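Storitz opens its work room for an afternoon
Local News
By Indira Alva

Storitz opened its Liddale work room to the public for an afternoon in January, and 284 people signed in at the door between 1 p.m. and closing. The company collects hand movements that are later used to teach robot arms how to pick up and put down household things.

Most visitors came to try the grippers. These are held in the hand and worked by squeezing, and they close on an object the way a robot's fingers would. Sharada Rai, who runs the Liddale room, gave a short talk at the start of each session and then let people watch the work at the tables.

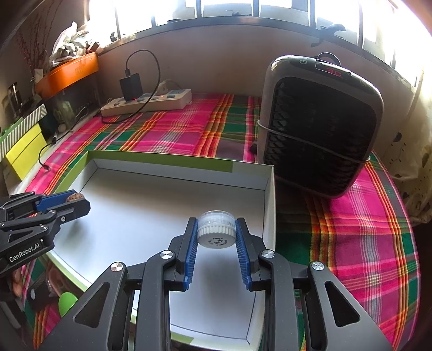
Small household things make up most of the task list, Rai told the first group. The operators work over whatever surface a home might have, and on this table it was a bright plaid cloth with a shallow white box lid set on it. A bottle cap was held between two blue ridged pads, just clear of the lid, while a second gripper held a small round brown item to the left. Caps are harder than they look, Rai said. The rim is narrow, and a grip that is a little off center will tip the cap over.

Two sessions had been planned. A third was added at 4 p.m. when the line reached the stairs.

Renji Ichikawa, an engineer with Garix, came along to answer questions about what happens to the recordings. Garix trains the software for a sorting arm that is being tested at the Acharya packing plant across town. He said the room had logged 1329 picks in the week before the open day, and that failed picks are kept along with the good ones.

"If somebody drops it, we want that too," Ichikawa said. "The arm is going to drop things."

Several people asked about jobs. Thirumalai Shenoy, who worked at the Acharya plant for many years before he retired, wanted to know how many people the sorting arm would replace. Ichikawa said that was a question for the plant, and that the test covers one line on the day shift. Shenoy said afterward that he had enjoyed the visit but would have liked a better answer.

The last part of each session was given over to shapes that are not smooth or even. Balakrishnan Poojary, one of the trainers, talked visitors through where to place the pads on a walnut - on the two sides, with the seam facing forward - and how hard to squeeze.
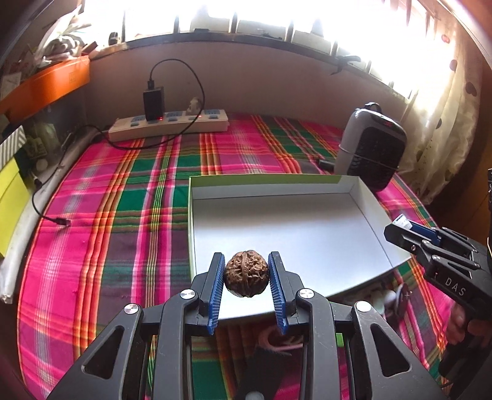
Next visit

Storitz plans another open afternoon in the spring. Entry is free, but names will be taken ahead of time at the Liddale front desk. Children under 12 need an adult with them.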